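Avocado (fruit and cultivation)

The avocado is the fruit of an evergreen tree in the laurel family. The tree comes from Mexico and Central America, and is now grown in many warm countries. In botany the fruit is a berry with one large seed. In the kitchen it is mostly used as a vegetable, because it has little sugar and much fat.

Fruit and skin

The shape can be round, oval or like a pear. The skin is thin and smooth in some varieties, thick and rough in others. Hass, the variety most sold in the world, has a pebbly skin that becomes dark when the fruit ripens. Other varieties stay green also when they are ready to eat, so color alone is not a safe sign.

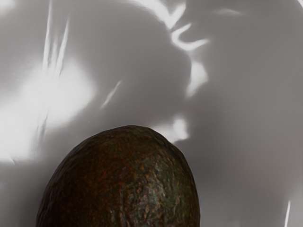 Avocado with dark, rough skin of the Hass type.

Ripening

Avocados do not ripen on the tree. A mature fruit can hang for several weeks and stay hard, and growers use this to spread the harvest. After picking, the fruit begins to give off ethylene, a gas that makes it soft. At room temperature this takes from a few days to more than a week. A banana or an apple kept in the same paper bag makes the process faster. Cold makes it slower, but a hard fruit that is kept too cold for a long time can get gray flesh.

Cultivation in the Jeseck valley

The Jeseck valley has 83 growers and most of them have small farms. The oldest orchard, Prallar, has 300 trees on a slope where the rain water runs off quickly. This matters very much – avocado roots are shallow and die easily in wet soil. The packing house at Yaman, lower in the valley, receives fruit from 176 hectares. Harvest of the main crop begins in February.

Almost all trees are grafted. A tree grown from seed needs many years before it bears, and its fruit is usually different from the fruit of the parent.

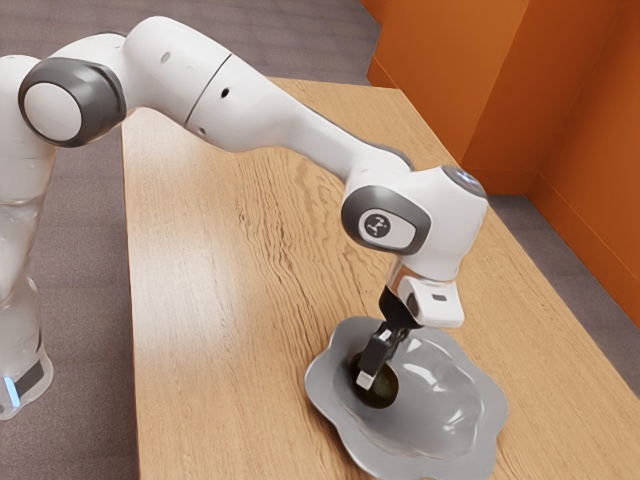 Can an avocado tree be grown from the seed of a bought fruit?
The seed sprouts easily in water or moist soil, but the young tree may need ten years or more to give fruit, and the quality cannot be known before.

Flowering

The flowers are small and yellow-green. Each flower opens two times, first as female and then as male, normally on the following day. Varieties are divided into types A and B by the hours of opening. Growers often plant both types together, so that pollen is present 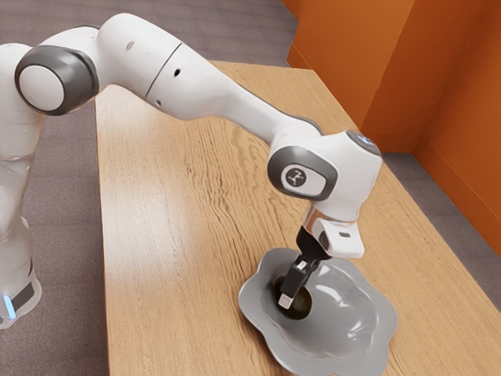

when the female flowers are open. Bees and flies carry the pollen. Even in a good year only a very small part of the flowers becomes fruit, often less than one in 1,000, and the rest falls to the ground.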